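How does a robot hand bend its fingers?

Hold up one of your hands and wiggle your fingers. Brilliant! You've just used lots of little bones, joints and stretchy cords, all without thinking about it. A robot hand has to do the same job, and people who build them at home or in a shared workshop get to work out every single part for themselves. How fun is that?

At the Skostasia workshop, builders started a hand called Gorkik in October. It took them 42 evenings (and an awful lot of biscuits) to get all the fingers bending.
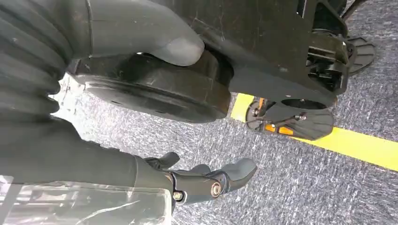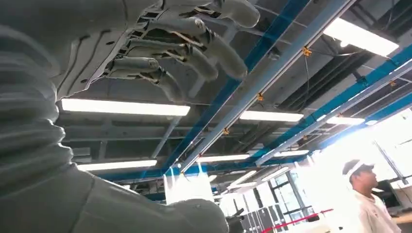 Let's start with a finger. Yours has three bones in a row, with a joint between each one and the next, and strong cords called tendons that pull on the bones to make them curl. Robot builders often copy this idea! On the hand with its fingers curled up towards the ceiling lights, each finger is made of grey segments with small gaps at the joints, and in those gaps you can spot silver pins and thin tendons. A pin works like the hinge on a door, so the piece can swing but can't fall off.

Want to try it? You need a paper straw, some string and sticky tape. Snip three little notches along one side of the straw (ask a grown-up to help with the scissors), thread the string through and tape it down at the far end. Now pull the other end gently. Your straw finger bends at the notches!

Make four more and a thumb is the tricky one, so leave that till last.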